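Lirell Bench Cell Guard Kit, part no. 1159

Floor marking, signs and stop buttons for one-arm disassembly cells. Made by Kament for benches where people and a robot arm share the same parts tray.

In the kit:
Two stop buttons with 20 ft cable
Yellow floor tape, 400 ft roll
Lockout tag set
Laminated rule card, English or Spanish

Rules printed on the card
Unplug the computer and wait before the arm goes in. Power supplies stay closed at the bench. Hands stay out of the case while the arm is enabled. Each removed part gets its own slot in the holder before the next one is pulled. Memory is gripped by the short ends and lifted straight up, with both latches open. Drives go to the data wipe shelf the same shift.
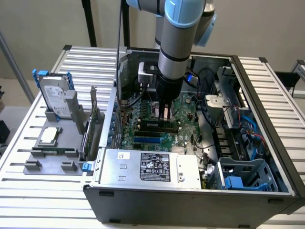
The card was written by Atif Bangash and revised in October, when the memory rule was added. It does not replace your own risk assessment, which has to cover the gripper and the parts it holds as well as the arm.

Replacement cards are sold singly. Orders of 70 or more can carry your site name. For cells with two arms, see the Lirell Double Kit.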